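Ticket: Hurnthorpe archive, side B of the Pellen 12" drops out
Status: open, waiting on customer
Opened by: Gianni Fiore
Assigned to: Viola Colombo

Gianni Fiore
Bought the lossless download of the Chaiyaporn extended mix last night. The left channel fades to almost nothing a little after the second break and comes back for the outro. The page says "transferred from a clean original pressing." I own a clean original pressing and mine doesn't do that. Please fix or refund.

Viola Colombo, 9:40 a.m.
Hi Gianni, sorry to hear that. Could you try downloading the file again and playing it in a different program? Sometimes a download gets damaged on the way.

Gianni Fiore
Did it. Two programs, two pairs of headphones, one set of speakers. Same drop, same spot. A damaged download doesn't politely turn down one channel and then bring it back on the beat. I've been playing records out since before half your catalog was reissued, and this sounds to me like somebody bumped a fader.

Viola Colombo
Thanks for checking. I've passed it to Norbert, who did the transfer.

Norbert Katona, 2:15 p.m.
Checked the raw transfer. The drop is in there too, so it wasn't added in cleanup. No fader in the chain; the phono stage goes straight into the converter. My guess is the drop is on the record. Disco 12-inches from small labels were often cut from a tired tape copy and this one has hiss to match. Closing as "source condition."

Gianni Fiore
Please reopen. "On the record" is what people say when they don't want to do the transfer again. If it's on the record, why isn't it on mine? Same catalog number, same label color, Workach distribution stamp on the sleeve.

Norbert Katona
Reopened. Can you read me what's scratched in the run-out on side B? The catalog number doesn't tell us much. Workach had these pressed at more than one plant.

Gianni Fiore
Mine ends in A2. There's a small star after it.

Norbert Katona
Ours ends in A1, no star. So they are different cuts. I'd call that settled.

Gianni Fiore
I wouldn't. It shows there are two cuts. It doesn't show that the first one has a fault. You could have one bad copy, or a dirty cartridge pin that let go for a few bars. Did you play anything else that day on the same setup?

Norbert Katona
Fair. I went back through the session. The record before it is fine and so is the one after. I also cleaned the pins and the headshell contacts and ran side B again this afternoon. Drop is still there, same place, same depth. I don't believe it's our gear.

Lucrezia Longo
Jumping in from the catalog side. Collectors' listings repeat a figure of 300 copies for the first run, others say 200, and I don't trust either one. They all seem to copy each other. I have asked Brunello Greco to play his A1, which he bought from a different seller. One more copy won't prove much, but it's better than guessing.

Brunello Greco
Played mine. Left side sinks after the second break and comes back for the outro. My copy is beat up, so take it for what it's worth — but it does sink.

Gianni Fiore
All right, I'll accept that the A1 has it. The page still says "clean original pressing" and plays me a fault with no warning. I would have skipped it.

Viola Colombo
Refund sent. We've changed the page to say which cut was used and that the left channel drops. Gianni, would you lend us your A2 for a new transfer? We pay shipping both ways, insured.

Gianni Fiore
Maybe. I want to know who's handling it and what stylus is on the arm. I've lent records before. 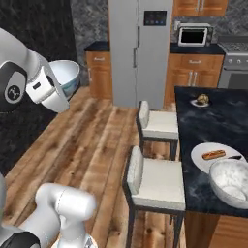 How can I tell which cut of the 12-inch I have?
Look at the run-out area on side B, between the last groove and the label: the first cut ends in A1, and the second ends in A2 followed by a small star.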